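Filed under: Diary, Home, Making do

9/11/23

Rain until two, then nothing much. I had meant to walk to Stivside for the post but the road was under water at the bottom again, so I stayed in and did the things I have been putting off since the clocks changed.

First job was the oil. The gauge on the tank says a quarter, and I don't trust it. I rang Whitelaw and they can deliver on the 20th if I take 500 litres, or sooner if I share a drop with the next farm. I said the 20th would do. The woman on the phone wanted the customer number, which is on the old bills, which are in the box under the stairs, so that was the box under the stairs tidied as well. I found the guarantee for a kettle I no longer own and a library card from two towns ago. Both went in the stove.

The stove is behaving. I have changed to the smaller logs and leave the bottom vent open a finger's width until the first lot has caught. Last winter I shut it down too early every night and then complained about the glass going black. The flue was swept in the spring and I have the certificate, also now out of the box.

After that the window in the back bedroom. It has let in a draught since I moved here and I have been stuffing it with newspaper. I took the newspaper out, scraped the old filler off with a kitchen knife, and put in the foam strip from Festano that I bought last year and never opened. It is too thick at the hinge side, so the catch needs a shove, but the curtain has stopped moving. I used nearly all of the roll. The landing window will have to wait for another one.

Lunch was soup from the freezer, unlabelled. Lentil.

In the afternoon I did the winter clothes. They live in two suitcases on top of the wardrobe from May until I get cold enough to fetch the steps. Everything came out on to the bed. I went through the lot and made a pile for keeping, a pile for mending and a bag for the charity shop. The bag is mostly trousers. I kept the green jumper even though the elbows have gone, for wearing in the garden.

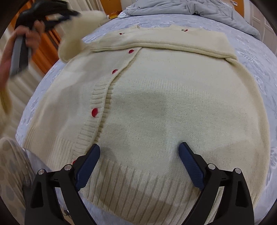 The cream cardigan, still with its red buttons.

The cardigan came from the market at Skerkelmont, the winter I worked there. I remember the cold in that town better than I remember the job. We had an office over a shop with one heater, and the rule was that whoever got in first had it by their desk until eleven. I took to catching the early bus. I don't think I got any more work done, but my feet were warm. The market was on the square behind the bus station and I used to walk through it at dinner time to get the blood moving. I paid 50 for the cardigan after a bit of back and forth and thought that was dear.

I wrote to the pension people there again last week -- the third letter. They say they have a record of me but under the wrong year of birth, and they want a copy of a contract I have not seen for a very long time. It was not in the box under the stairs either. I will try the tin with the photographs tomorrow. It is not a lot of money but I would like it settled before December, when the offices shut and nothing gets answered until well into the new year.

By four the light had gone and I had the lamp on. Drying is the trouble at this time of year. I don't like putting wool on the airer over the stove because it goes hard at the edges, so the woollens wait for a breezy day. The cottons and the bedding are another matter and can take their chance in the kitchen.

I put the butterfly bedspread on at the weekend. It is thin for November but it goes over the heavy quilt well enough and it brightens the room.
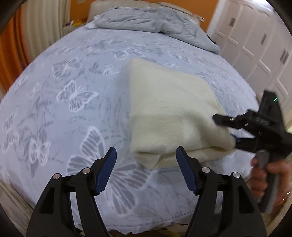

Butterflies on the bed, and something soft to go on top.

Tea was eggs. I listened to the six o'clock news and then turned it off and did the meter readings instead. The electric stands at 2455. I wrote it on the back of the calendar with the others. I have been keeping them since the price went up, and mostly they tell me that the oven is expensive and the lamp is not, which I could have guessed. I am going to try baking everything on one day and see if that makes a difference by Christmas.

The hens are still shut in early. Two of them are moulting and look dreadful. No eggs today, and none yesterday, so the ones I had for tea were the last from the bowl. I gave them a handful of corn before I closed up and checked the latch twice. There was a fox on the bank last night, or a dog, but I think a fox.

To do: post, if the road is clear. Photograph tin. Another roll of foam strip. Matches. Take the bag to the charity shop before I start pulling things back out of it.

Bed at ten. It is raining again, and the back bedroom is quiet.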